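Put the Cast List Back in the Front of the Book

By Bríd Moynihan

I gave up on a novel in September, on page 469 of 560. I was enjoying it. The writing was good, the plot had picked up again after a slow middle, and I wanted to know who would end up with the farm. Then a man called Corley walked into a kitchen and everyone in the room went quiet, and I had no idea who Corley was.

I went back to look for him. I found a Corley at a wedding early on, but he seemed too young. I found a mention of "the Corley business," which was about money. After twenty minutes of turning pages I put the book down to make dinner, and the next day I started something else. The bookmark is still in it.

A single page at the front of that book would have kept me reading. It would have said: Tom Corley, cattle dealer, brother-in-law to Martin. I would have glanced at it and gone on.

Cast lists used to be ordinary. My parents' shelves were full of them. Mysteries had them, often with the butler and the doctor and the niece from abroad all set out before the first chapter. Translated Russian novels had them, with the nicknames in brackets, and I don't think I would have got through any of those at nineteen without one. Family sagas had a tree. Some of the paperbacks had the list on the back of the title page, in type so small that my father read it with a magnifying glass.

Today they survive mostly in fantasy, where a reader can expect a map, a list of houses and a guide to pronunciation, and in historical fiction, where the real people are sometimes marked with a star. Literary novels have nearly dropped them. If you write a book about dragons, it's assumed your readers will want some help. If you write a book about four generations in a town with two surnames, they're expected to manage.

I run a small reading group that meets in the back room of the Besbridge library, and I have asked the members about this more often than they would like. Nearly all of them keep some kind of list. One writes names on the inside cover in pencil. One uses index cards. One takes photos of pages on her phone and then can't find them among the photos of her grandchildren. Two read on a device that lets them search for a name, and they say it works well until the author starts using "the old man" or "Mother" for three different people.

So the work of making a cast list is being done. It's being done over and over, in the margins of thousands of copies, by people who had to work it out and got parts of it wrong. The author had that list the whole time. No one writes a novel with forty people in it without a document somewhere that says who they are, how old they are and what color their hair is. All I am asking is for a trimmed version of it to be printed.

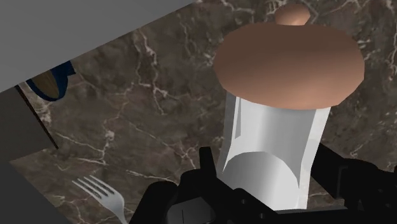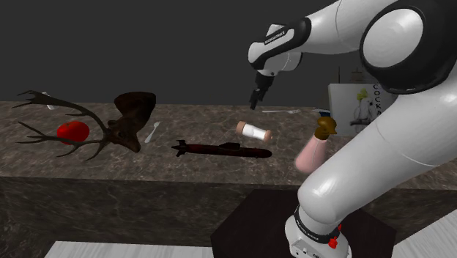

BROVELCOMBE, 5 Dec 2025

The first half of this column went out with the fall newsletter, and I had more mail about it than about anything else I have written here, including the one on library fines. Most of the letters agreed with me. The ones that didn't were better argued, and I want to go through them.

The most common objection was that a cast list gives things away. If the list says "Helen, second wife of James," then you know from the start that the first wife is out of the picture. This is true and it does happen. I have a mystery at home where the list describes one man as "a supposed accountant," and you can guess how that went. But this is an argument against bad lists. A good one tells you what any person in the first chapter would know and stops there. Helen can be "Helen, a schoolteacher." When James marries her I will be able to follow that on my own.

The second objection was that a list looks like homework. Several people said they see two pages of names and their heart sinks. I understand that, and I would be happy with the list at the back, where the acknowledgments go. Acknowledgments have grown to four and five pages in some books. I have read thanks to dentists. There is room.

The third objection came from Sorcha Daly, whose novel Madigan our group read last winter, and who was kind enough to write at length. She thinks being a little lost is part of reading. When you move to a new town, she says, you don't get a sheet with everyone's name on it. You mix people up, you get embarrassed, and slowly you learn who is related to whom and who doesn't speak to whom. She wanted Madigan to feel like that. She said her editor at Rurorer raised the idea of a family tree and she turned it down.

I have thought about this a good deal, and I think she's half right. The first hundred pages of Madigan do feel like arriving somewhere. I didn't mind being confused there, and I would not have looked at a list if there had been one. My trouble came later. I read the book over seven weeks, mostly at night, with a gap in the middle when my sister was staying. A person who has lived in a town for a year doesn't forget the name of the woman at the post office because she had a houseguest. A reader does. The town is there every morning whether you pay attention or not, and the novel is only there when you pick it up.

That's the part I think writers lose sight of. They live with these people every day for years. Editors read the manuscript several times, close together, for a living. Reviewers read it in a few days with a pencil in hand. Everybody who has a say in whether the book gets a cast list is reading it under conditions where they don't need one. The rest of us read on the bus and in waiting rooms, ten pages here and thirty there, with other books going at the same time.

After her letter I went back to Madigan and made a list of the named characters, which took me most of a weekend. I got to 73. Eleven of them have a first name starting with M. I mean no disrespect by this, as it is a fine book and people in families do get named after each other. But I sent her the list, and she wrote back that I had missed one and had two of the cousins the wrong way around. I'd like to point out that I was trying as hard as I could at the time.

A man who didn't sign his letter asked whether the real fix is for people to read shorter books. I like short books. I also like long ones, and the novels that most need a list are often the ones I would least want cut. A saga with fewer people in it is a different thing. He also said that if a writer is good enough, each character should be so clear that you could never forget them. I'd be interested to know what he reads. I have forgotten the names of people I worked beside for years, and they were perfectly clear.

There is one more group I should mention. Two letters came from readers whose memory isn't what it was, one after an illness and one simply from age. Both had been lifelong readers of big novels and both had nearly stopped. The older of the two wrote that she now only buys mysteries from a secondhand shop, the old editions, and checks for the list before she pays. She didn't complain about it. She wanted to know if I could recommend any. I sent her nine titles, and the most recent of them is older than my car.

For a publisher, the cost would be one page. In a book of 536 pages I doubt it would change the price by a cent. An author who hates the idea could refuse, as Sorcha Daly did, and I would still buy the book. I would only like it to be a decision someone makes each time, the way they decide on a dedication or a map, and at present I don't believe the question comes up much outside of certain shelves.

For those who prefer to do it themselves, my own method is a folded sheet of plain paper used as the bookmark. Names go down the left side in the order they appear, with the page number and three or four words. Leave a gap after each one, because you will need to correct it. Keep the sheet in the book when you're done, so that whoever borrows it gets the benefit. I have just put one in the novel I abandoned in September, starting again from page one. Corley turns up on page 38, holding a horse, and is called only "the dealer."

The group meets again in the new year. Members have asked for something with fewer cousins.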